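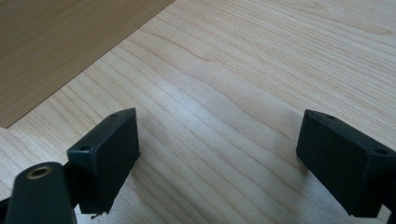
Working Group on Handheld Gripper Practice
Minutes, 27/08/2022
Held at Votovgate, upstairs room, and by call

Present: Roxana Mamani (chair), Nabila Ragab (minutes), Abdel Hamid, two from the Kurach bench team, one from Gelia on the call (sound poor till item 3)
Apologies: Gelia's second rep

1. Last minutes
Agreed with one fix. Item 4 said "finger pads are to be changed monthly," should read "checked monthly." Nabila to correct the copy on the shared drive.

2. Actions from last time
- Start-of-session card: drafted, see item 3.
- Spare screws for finger blocks: ordered, not in yet. Kurach lent a bag.
- List of who is signed off on the tool: half done. Roxana has names for Votovgate only. Carried over.
- Storage hooks: dropped. People prefer the tray.

3. Start-of-session card (draft 3)
Main item, took most of the meeting. Roxana went thru it line by line.

Line on surface. Draft said "clear the table." Kurach asked what clear means, their people leave a mug or a cable at the back and call that clear. New wording: work area bare for the length of the operator's forearm on all sides before the first recording. Things needed for the task go on after the opening check. Agreed.

Line on opening check. Operator holds the tool over the bare surface, jaws open, nothing between them, and keeps still for 3 seconds. Then one full close, one full open, then start. Gelia do it the other way around (close first). Long back and forth. Abdel's point: if the tool is open and still at the start then whoever reviews has a clean view of both fingers, and can tell if one has slipped before anything gets picked up. Gelia can live with it. Agreed, open first, same at all sites.

Hold time. Gelia wanted longer. Abdel said operators skip it if it's long. Stays at 3 seconds, look again in January.

Line on fingers. Both fingers to face each other square. If one is twisted on its screws, stop and fix, don't "work around it." Kurach asked how much twist is too much. No gauge for this yet. For now: if you can see it by eye with jaws closed, it's too much. Roxana not happy with that wording but nothing better on offer. Kurach to make a simple card gauge (action).

Line on shadows. Taken out of the card. Came up again anyway. Kurach say the tool always throws some shadow on the table between the jaws and chasing it with lamps wastes the morning. Agreed: lamps stay where they are set at start of day, no moving mid-session. If lights must move, end the session and start a new one with a new opening check.

Card otherwise approved. One side of paper only. Nabila to retype.

4. Printed parts
Abdel reported on printed fingers. Main points:

Stray fibers and burrs on printed edges. Some operators trim, some don't, some use a lighter (!!). Rule: no flames, no trimming at the bench. Small fiber on the outside edge can be left till end of day. Anything on a gripping face, swap the part. Trimming is done by whoever looks after parts, with a deburring tool, glasses on.

Threaded inserts. Two pulled out at Kurach since last meeting, both after overtightening. Hand driver only from now on, no power drivers on the brass inserts. A part with a loose insert goes in the reject tub, not back in the drawer. Kurach asked if they can be reheated and reset. Abdel: yes at the parts bench, marked as repaired, and not used on fingers. Agreed.

Screws. Every screw hole that is meant to have a screw gets one. Sounds obvious, was found not to be at two sites. Check added to the weekly sheet.

Part life. Abdel put forward 30 working days for a pair of fingers then swap both, never just the one. Gelia say theirs last far longer. Nobody has real wear numbers. Agreed to go with 30 for now and keep the old pairs, bagged and dated, so there's somthing to compare later.

5. Recordings kept and thrown out
Nabila gave the figures. 498 recordings looked at across the sites. Main grounds for rejection was no opening check, next was a loose finger. Did not have the split by site, will send it.

Question from Gelia: can a recording be kept if opening check is missing but the rest is good? Roxana said no. Kurach said it hurts to bin good work. Compromise: goes in a separate "incomplete" folder, not counted, nobody uses it until this group has said what it's for. Roxana wants it noted that she expects that folder to stay small.

Naming of files, ran out of patience, moved to next meeting.

6. Table tops
Short item. Sites use different tops, and some have a join between two panels inside the work area. No need to match the tops. Rules agreed:
- Note the surface type on the session sheet, plain words fine ("light wood," "white," etc).
- Joins and edges in view are ok. Don't place a task object across a join unless the task sheet says so.
- No tape or paper over the surface to hide grain or marks.
- Wipe down at start, dry cloth. Spray cleaner only at the end of day (Kurach had streaks).
- Don't rest the finger tips on the table between takes. Tool goes in the tray.

Gelia asked about cloths and placemats. Fine if the task calls for one, must lie flat.

7. Hands and breaks
Roxana raised wrist strain. Two operators at Votovgate asked to come off the tool last month. Current rule is a break "when needed," which in practice means no break. New rule: 8 minutes off the tool after every block, block length set by the site lead and written on the wall sheet. Swap hands only if the operator has been signed off on both. No one to be pushed on output during the first week on the tool.

Kurach worried about numbers dropping. Noted. Roxana: numbers can drop.

Fingers in the jaws: same as before, free hand stays out of the gap when closing. Any pinch gets written down even if there's no mark. The near miss book at Votovgate has been empty since spring, which Roxana does not believe.

8. Sign-off for new operators
Draft from Nabila. Watch a full session, do a supervised one, then do the opening check unprompted in front of the site lead. Kurach wanted a written quiz as well, no support. Agreed as drafted. Existing operators to do the opening check part only, before the new card comes in.

9. AOB
- Label on tool body: every tool to carry its number where it can be read without taking anything apart. Paper labels fall off. Gelia use paint pen, seems ok.
- Old tool at Kurach with mismatched fingers: pull from use today.
- Shared drive is nearly full, delete your test clips pls.
- Coffee machine not a matter for this group.

Actions
Nabila: correct last minutes, retype card, send split by site
Roxana: finish signed-off list, all sites
Abdel: weekly sheet with screw check, bags for old fingers
Kurach: card gauge for finger twist, withdraw mismatched tool
Gelia: send photo of the paint pen labels, comments on sign-off draft in writing
All: read file naming proposal BEFORE next meeting

Next meeting: at Kurach, date to be sent round. Gelia to try a different headset.

N.R.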